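Kinholm Community Help
Handheld Tools and Recording Kits

Stevgate kit: suitable for small household objects?
Posted by Farquharson Workshop, October 30, 2026

Our organisation is considering the Stevgate handheld gripper kit, which is offered as a pair with blue finger pads and a subscription to the Veltier review service. We intend to record sorting tasks in ordinary homes, with mixed small items being placed in an open box. The product page lists a jaw opening of 89 mm but says little about flat objects. We should be grateful to hear from members who have used the kit for such work, and to know whether the pads wear quickly.

Northfield_Desk
The kit is suitable, subject to some preparation. We have used two pairs since June and have completed 2000 recordings, nearly all of them on tables in private homes. Flat round items should be approached from the side, with both pads low against the cloth. Rings are easier, provided that the operator opens the jaws fully before coming down over them. Transparent items take longer, and new operators tend to close the jaws too early.

The pads on our first pair were replaced after 12 weeks. Please note that the pivot screws require checking more often than the manual suggests – we now do this at the start of each session. The Veltier service returned our files within six days on every occasion, although its reports are brief and the reasons for rejecting a recording are not always given.

Our usual arrangement is a patterned cloth, an open box towards the middle and the items placed in front of it. 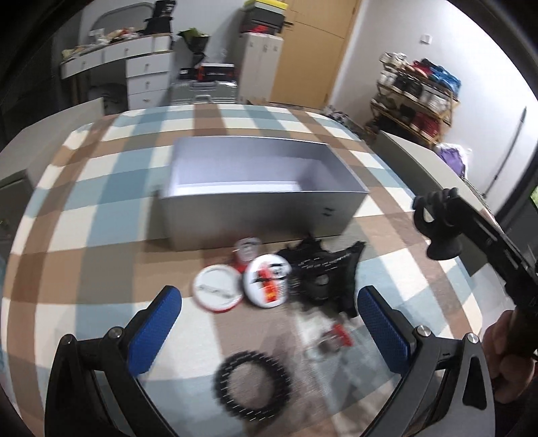 Oakmere replied that the pads had lasted well in their own trial, but that the charge for Veltier ought to be shown separately from the price of the kit. They had asked Stevgate for a quotation without the service and were still awaiting a response.

bench_user
We bought one. Fine for boxes and cups, poor with coins. Ask for spare pads when you order, as postage on its own is dear.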